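Hooded sweatshirt

A hooded sweatshirt, widely known as a hoodie, is a garment for the upper body made from a soft knitted fabric and fitted with a hood. Most have long sleeves with ribbed cuffs, a ribbed band at the hem and a drawstring or cord that allows the opening of the hood to be drawn in around the face. The garment is worn for sport, for work and as everyday dress by people of all ages.

Origins

Hoods attached to cloaks and tunics were common in medieval Europe, where they were worn by religious orders and by outdoor labourers. The modern form dates from the first half of the twentieth century, when makers of knitted sportswear in the United States began to add hoods to cotton sweatshirts. Early buyers included people working in cold stores and athletes who needed to keep warm before and after exercise. From the 1970s the garment became closely linked with hip-hop and, later, with skateboarding. By the end of the century it had entered general wear.

Construction

Two main types are made. The pullover is put on over the head and often has a single large pocket across the front, open at both sides. The zipped type opens down the full length of the front and has two separate pockets. The hood is usually cut in two or three panels and joined to the neckline with a covered seam, which is the part of the garment under most strain.

The usual fabric is a cotton knit, or a blend of cotton and polyester, with a smooth outer face. The inner face may be looped, in which case the cloth is often sold as French terry, or brushed to give a raised and warmer surface. Cloth weight is stated in grams per square metre. Light fabrics are used for summer wear and heavy ones for outdoor work.

Washing and drying

Care labels are normally sewn into a side seam or at the back of the neck and give the highest safe washing temperature. Garments with a brushed lining are often turned inside out before washing – this protects the outer face and any printed design. White and pale garments are washed apart from dark ones. Drying flat helps a heavy hood to keep its shape, and the hood should be opened out fully, as the doubled cloth at its base is the last part to dry.

Folding and storage

Hooded sweatshirts are bulky, and the hood makes them harder to stack than plain ones. In the usual method the garment is laid out flat, the sleeves are brought in across the body, the hood is turned down over the neckline and the whole is folded in half or in thirds from the hem.

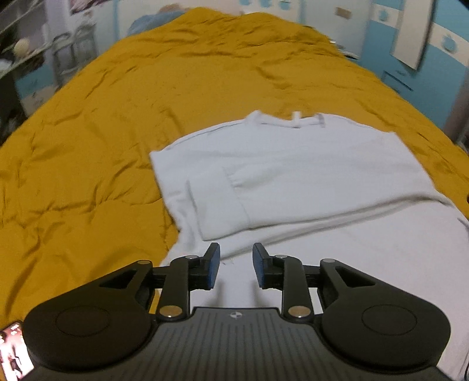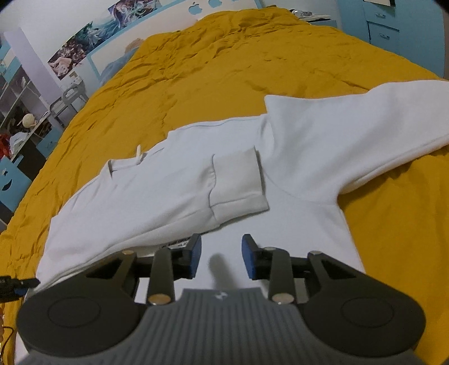
Hanging is less suitable for long storage, as the weight of the cloth may stretch the shoulders. Where space is short the garment may be rolled from the hem upwards and tucked into its own hood, a practice common among travellers. Garments put away for the summer should be fully dry and kept in a breathable bag.

Collections

The garment was slow to enter museum collections, in part because worn examples were seldom thought worth keeping. The Fleltgate Museum of Everyday Dress holds 2,193 items of knitted sportswear, among them nine hooded sweatshirts from the former Vumdale mill. Two of these retain their original cords. The mill produced cotton fleece under the trade name Fistarel until its closure, and its pattern books are held in the Rusu Textile Archive, where they may be consulted by appointment. The museum shows a selection from the collection each November – the remainder is kept in dark storage to limit fading.

Social meaning

The hood partly hides the face, and this has made the garment a subject of public debate. Some shopping centres in the United Kingdom have asked visitors to lower their hoods, and some schools restrict the garment as part of their uniform rules. Elsewhere it is accepted in settings where formal dress was once expected, including many offices. Universities and sports clubs commonly sell versions bearing their own name or crest.

See also

Anorak
Balaclava
Jersey (fabric)
Tracksuit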